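How to store wooden chopsticks together with metal spoons?

Asked by Styliani Karagiannis

We moved to a smaller kitchen and I have no free drawer now, so the spoons and chopsticks must stand on the table. I have one holder with slots and one plain cup. Which is better for wood? After some weeks my old chopsticks got dark spots at the lower end.

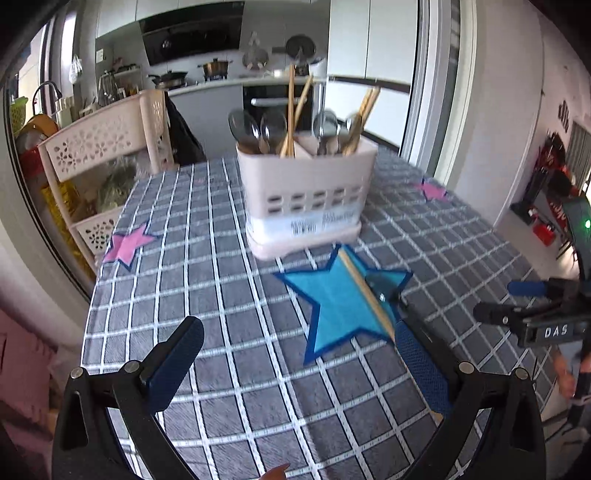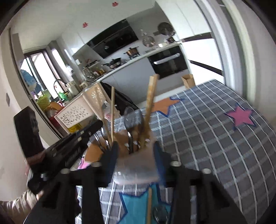

Kornél Medve
Dark spots come from water that stays at the bottom. I would put the wood in the holder with slots, thick end down, and keep the plain cup for metal. Dry everything with a towel first, also the spoons if they have wooden handles. Spotted chopsticks I would throw away. A new pack from Zivcombe cost me 100 forints in the sale.

Josué Vieira
just buy a drawer box

Vilmos Gulyás
I agree with Kornél about the drying, but I put the thin end down and have no problem for two years. Please wash the holder also, once a week. Mine had a brown layer inside and I did not notice it until October.

Contact us | Terms of use | © 2023 Drurnside Household Help | Back to top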